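Viola Santoro was still pinning a sleeve when I arrived, and she asked me to hold the other end of it before we'd even shaken hands. That's more or less how the next two hours went. She designs cabin crew uniforms for Rondale, a small regional airline, and her workroom at Sala is full of jackets with one arm, trousers with no hems and a great many cups of tea in various stages of being forgotten.

"I came from theatre," she told me, finally sitting down. "In theatre you need a coat to look wonderful from twenty rows back. On a plane somebody is looking at your cuff from a foot away, and they've been looking at it since Prurkberg."

The new uniform, which crew began wearing in July, replaces one that had been in service so long that some of the staff had inherited theirs. Rondale has 133 cabin crew, and Viola insisted on meeting as many of them as she could. She got through 51 before the airline's operations manager, Callum Rutherford, gently suggested she might like to start drawing something.

"They all said pockets," she said, laughing. "Pockets, and could they please lift their arms. You wouldn't think it was much to ask, would you? But the old jacket rode up to your ribs every time you reached for a locker."
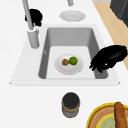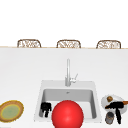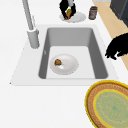 So she began with the armhole, cutting it higher and adding a hidden pleat behind the shoulder, an idea she happily admits to borrowing from an old waiter's jacket. The cloth took longer. She and the pattern cutter, Amedeo Zuccaro, went through a mountain of swatches from the Potel mill before settling on a wool blend in a deep grey-green, a colour Amedeo calls "wet eucalypt" and the airline, in its paperwork, calls green.

Did they ever disagree? "Oh, every day," Viola said, quite cheerfully. "He wanted a narrower lapel. He still wants a narrower lapel. I love him dearly and he's wrong."

The scarf was the part she had been most nervous about. Rohani Sitompul, a senior crew member who wore the first samples on her regular flights, sent back pages of notes, and most of them concerned the knot. By the end of a long day it had worked its way round to the side of her neck. Viola's answer was a small loop sewn inside the collar.

"Rohani rang me from the airport to say it had stayed put," she said. "I was in the supermarket. I think I shouted."

There are 400 jackets in the first order, enough for everyone to have a spare and for a few sizes to be kept on the shelf. Viola has started on a winter coat now, and she showed me the collar, turned up, then down, then up again while she made up her mind. She'd like it to have a proper lining, something with a bit of colour that only the wearer would know about. Callum has asked her for a price on that.

"I'll send it to him on Monday," she said, and went back to her sleeve.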